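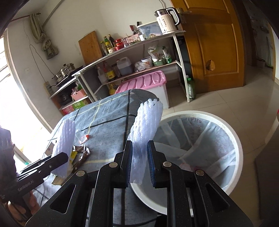 Slide 1. White foam nets for fruit, on a plaid tablecloth.

Good morning, and thank you for coming so early on a Friday. My subject is the packing of soft fruit and pears in small orchards, and what we have changed at Plostel in the last seasons. I speak for 19 minutes and then we have time for questions.

(Wait until the door is closed. Check that the people at the back can hear.)

First I say some words about who we are. Plostel is a growers' cooperative. We have 10 members, and most of them grow pears, with a little plum and quince. Our packing shed is in Zestow, next to the old railway yard. We sell to shops in the region and to one larger buyer, Larkance, who takes the big pears for gift boxes.

Slide 2. The complaint letters

In March two years ago we received a letter from Larkance. The letter was polite, but it was clear. Too many pears arrived with brown marks on the shoulder. We believed the truck was guilty. The road from Zestow is bad, everybody knows this road, and it was comfortable for us to blame it.

(Here I can tell the story of the pothole by the bridge, if people look awake. If not, go on.)

Then we followed one load from the tree to the shop. We opened the boxes at every stop and wrote down what we found. Many of the marks were already there before the truck started its engine. They came from the picking bucket and from the sorting table in our own shed. It was not a nice discovery for the people who had built this table, and I was one of them.

Slide 3. What a bruise is

I keep this part short. When a pear is pressed, the cells under the skin break, and the juice meets the air and becomes brown. The skin can look perfect for a day or two. This is why the grower sees a good pear and the customer sees a bad one. A pear picked in the warm afternoon seems to us more sensitive than a pear picked in the morning, but I must say we have not measured this in a serious way.

Slide 4. What we changed in the shed

We put a soft lining in the buckets. We lowered the end of the sorting table, so the fruit now falls 8 centimeters where before it fell much more. We asked the pickers to cut their fingernails, and this request was received with less enthusiasm than the others.

The nets came last. We use them only for the large fruit that goes in a single layer. For small plums they make no sense, they take too much space and the work is slow. A net also does not repair anything. If the pear was bruised in the bucket, it travels very comfortably to the shop and it is still bruised.

(Pass the two sample boxes around. Ask to get them back!)

Slide 5. The costs

The lining for one bucket costs 70 cents and lasts one season. For the nets, please do the calculation with your own prices. Do not forget the hours of the person who puts them on. We forgot them in the first year, and our Grabowska pears, which is the name we sell the large ones under, earned us almost nothing until the new price list.

Slide 6. Open questions

The waste is our weak point. The shops throw the nets away, and we have no good way to collect them. We are trying folded paper cups this autumn in a part of the boxes. They hold well, but when the cold room is humid they become soft, and the fruit moves again. If somebody in this room has experience with waxed paper or molded pulp, I would like very much to speak with you at the coffee.

(If there is time: go back to slide 4 and explain the height of the table again, people always ask. The drawing of the table is in the handout, on the last page.)

Questions.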